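키다흐 조립판 새 판 나왔다… 파란 풀리와 윤곽선이 주인공

룬베리의 공작 모임 플릴렌이 손작업 연습용 조립판 '키다흐'의 새 판을 내놓았다. 월요일 저녁 공개 자리에는 30명이 찾아와 준비한 의자가 금세 동났고, 늦게 온 사람들은 창틀에 걸터앉아 설명을 들었다. 흰 판 위에 부품을 끼우고 세우는 단순한 물건인데, 한번 손을 대면 자리를 뜨기가 어렵다!
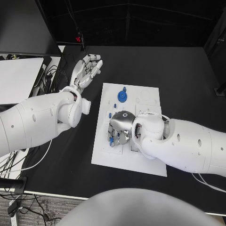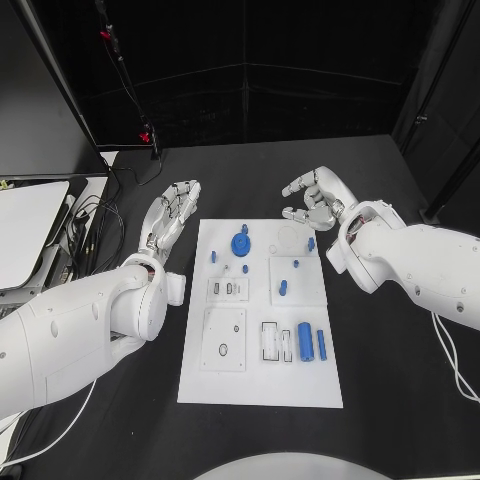
검은 작업대에 놓인 흰색 조립판. 두 사진 모두 파란 풀리 모양 부품 오른쪽으로 큰 원형 윤곽선이 보인다.

키다흐는 판에 표시된 윤곽선을 읽고 부품의 자리를 찾아가는 조립 과제다. 큰 원이 있고, 그 왼쪽 아래에 작은 원이 있다. 그림으로만 보면 아이들 색칠 공부 같은데 막상 부품을 들고 그 앞에 서면 생각이 많아진다. 어느 것을 먼저 놓을지, 어느 쪽에서 손을 넣을지, 이미 서 있는 핀을 건드리지 않고 어떻게 돌아갈지. 조립을 해 본 사람이라면 이 망설임을 잘 알 것이다.

판을 설계한 조흐레 샤리피 씨는 지난 판을 쓰면서 모아 둔 메모를 이번에 거의 다 반영했다고 했다. 메모 가운데 가장 많이 나온 말이 "자리가 안 읽힌다"였다. 예전 판에서는 부품 이름을 작은 글씨로 적어 두었는데, 조립하는 사람이 글씨를 읽느라 고개를 숙이면 손이 멈췄다. 샤리피 씨는 글씨를 줄이고 선을 키웠다.

"원 하나만 그려 놓아도 손이 알아서 그쪽으로 가더라고요. 그걸 보고 얼마나 신이 났는지 몰라요. 집에 가서 밤늦게까지 원만 그렸어요."

색도 이번 판의 자랑거리다. 흰 바탕에 파란 부품이 올라가니 조금 떨어진 곳에서도 무엇이 놓였고 무엇이 남았는지 눈에 들어온다. 공개 자리에서 뒷줄에 앉은 사람들이 앞사람 어깨 너머로 "아니, 그 옆에!" 하고 참견할 수 있었던 것도 색 덕분이다(조립하던 사람은 꽤 괴로워했지만). 페즈만 쇼자에이 씨는 처음에 초록색을 밀었다가 시험판을 보고 마음을 바꾸었다고 한다. 지금은 파란색 이야기가 나오면 누구보다 말이 길어진다.

쇼자에이 씨가 특히 아끼는 부품은 풀리다. 둥글고 단이 진 모양이 손에 쥐기 좋고, 위로 솟은 짧은 꼭지가 있어 어디를 잡을지 고를 수 있다. 가장자리를 잡는 사람도 있고 꼭지부터 잡는 사람도 있는데, 그날 저녁에는 두 쪽이 거의 응원전을 벌였다. 정답은 없다. 설명서에도 잡는 법은 일부러 적지 않았다.

작은 핀은 정반대로 애를 먹인다. 손끝에서 자꾸 돌아가고, 세워 놓았다 싶으면 기울어 있다. 참가자 시아마크 사파비 씨는 핀 하나를 놓고 5분을 씨름한 끝에 박수를 받았다. 그는 시계 수리를 배운 적이 있어 자신만만하게 나섰다가 진땀을 뺐다며 웃었다. "큰 부품은 눈으로 맞추고 작은 부품은 숨으로 맞춘다고 배웠는데, 오늘은 숨이 모자랐습니다. 다음 달에 또 올 거예요."

키다흐의 이번 과제는 난이도에 따라 3단계로 나뉜다. 첫 단계에서는 윤곽선만 따라가면 되고, 둘째 단계부터는 놓는 순서가 정해진다. 마지막 단계는 앞에서 놓은 부품을 그대로 둔 채 좁은 자리에 다음 것을 넣어야 한다. 공개 자리에서는 시간이 모자라 마지막 단계까지 간 조가 둘뿐이었고, 그중 한 조는 끝나기 직전에 핀을 쓰러뜨려 온 방에 탄식이 터졌다. 그러고는 바로 다시 시작했다.

판을 어디에 놓고 쓰는지도 이야깃거리가 됐다. 플릴렌은 어두운 바닥을 권한다. 흰 판의 테두리가 또렷해지고, 굴러떨어진 파란 부품은 몸을 낮추면 금방 찾을 수 있다는 것이다. 판이 조금 비뚤게 놓여도 과제를 하는 데는 지장이 없다. 샤리피 씨는 오히려 매번 각도를 다르게 놓고 해 보라고 권했다. 위치를 외운 손은 판을 살짝만 돌려도 허둥대는데, 그때부터가 진짜 재미있다고.

부품을 담는 주머니는 프로하스카 공방이 맡았다. 크기별로 나누어 담을 수 있게 안쪽에 칸을 두었고, 남는 핀을 넣는 작은 주머니가 따로 달렸다. 작은 핀은 어느 모임에서나 가장 먼저 사라지는 부품이어서 이번에는 여분도 넉넉하게 챙겼다고 한다. 잃어버린 사람이 새로 받으러 올 때 눈치를 보지 않아도 된다는 당부도 있었다.

설명서를 쓴 자나카 아칸다 씨는 분량을 두 쪽으로 줄이는 데 가장 오래 걸렸다고 털어놓았다. 처음 원고는 훨씬 길었는데, 사람들에게 읽혀 보니 다들 첫 장만 넘기고 부품부터 집어 들었다. 그래서 첫 장에는 판의 윤곽선 보는 법을, 둘째 장에는 단계별 순서를 넣고 나머지는 과감히 뺐다. 아칸다 씨는 빠진 내용 가운데 부품 정리 요령만은 아까워서 따로 쪽지를 만들어 나누어 주었는데, 이 쪽지가 뜻밖에 인기가 좋아 그 자리에서 모두 나갔다.

다음 공개 조립 모임은 8월에 같은 장소에서 열린다. 처음 오는 사람도 바로 참여할 수 있고, 앞 단계를 이미 해 본 사람은 원하는 단계부터 시작하면 된다. 플릴렌은 이때 참가자가 직접 윤곽선을 그려 넣는 빈 판도 선보일 계획이다. 쇼자에이 씨는 벌써 자기가 그릴 모양을 정해 두었다면서도 무엇인지는 끝내 말하지 않았다. 참가 신청은 플릴렌 접수대에서 받는다.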